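Folding by the Numbers: Notes on Sorting a Bedroom's Worth of Clothes

14/02/2026

Kisier is a small home-organizing firm that handles clothing and nothing else. It does not do garages or kitchens. Its founder worked in a commercial laundry before starting the business, and she still talks about garments in terms of weight, fiber and drying time. We spoke for an hour on the subject of bedroom textiles, and most of that hour went to pants.

Her method starts on the bed. All items come out of the closet and drawers and are laid on the mattress by fabric weight. Owner and season are dealt with later. "People sort by who wears it, and then they fold denim on top of rayon," she said. "The rayon takes the crease. Sort by weight first and you fix that before you have folded anything."

She uses three classes. Light covers shirts, thin towels and pajamas. Medium covers sweatshirts and most knitwear. Heavy covers denim, corduroy and anything lined. Each class has its own fold and its own place in the dresser, with heavy items in the bottom drawer.

Before folding, each garment is held up at full length. She considers this step the one most often skipped. A pair of pants picked up from the middle keeps whatever twist it had in the basket, and the twist is then pressed in by the items above it. "Lift it by the waistband, let the legs drop, wait until it stops moving. Then bring the inseams together. With corduroy, check that the ribs run straight down. If they spiral, you are holding it wrong or it was cut wrong."

Light cloth is handled differently. A crumpled shirt is gripped at a hem or seam, where the stitching carries the load, and opened outward from there. She does not shake it. Shaking, in her view, moves wrinkles from one area to another and puts lint on everything nearby.

The firm keeps records. Last September it logged a single household at 239 garments, of which 19 were set aside for repair. The largest job to date came to 737 pieces and took six working days. The records exist mainly for quoting. "Heavy items take longer. If I know the split between the classes, I know the hours."

On storage products she was brief. The firm uses Raritex drawer dividers in the light drawer only, where stacks tend to lean. It tried Laizer vacuum bags for winter items and stopped, as knitwear came out with hard creases that needed steam. Skukeo hangers are used for button-front shirts that will be worn within the week. Other shirts are folded with the buttons closed at the collar, the third button and the hem.

She was less definite about corduroy. The firm has rolled it, folded it and hung it by the cuffs. Rolling saves space but flattens the ribs on the outer turn. Hanging keeps the ribs but marks the cuffs. The current practice is a single fold at the knee, laid flat, with no more than four pairs to a stack. She expects to change it again.

Handling a dark teal garment and light blue cloth:

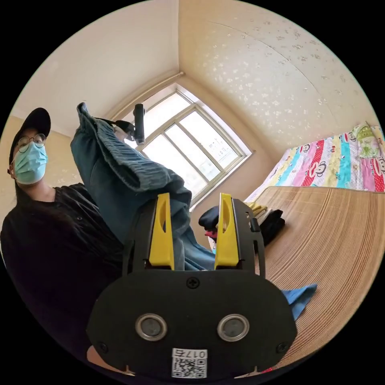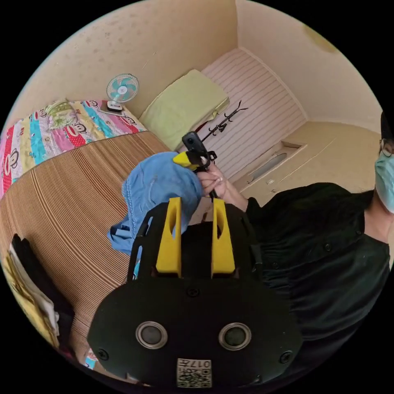
Should clothes be folded straight from the dryer or left to cool first?

Fold light items while they are still warm, as the fibers will take a flat shape with little pressure. Let denim and corduroy cool fully on a flat surface first. Thick seams and waistbands hold moisture longer than the rest of the garment, and if they go into a closed drawer damp, the whole stack can pick up a musty smell. Feel the waistband and the pocket corners before putting a pair away.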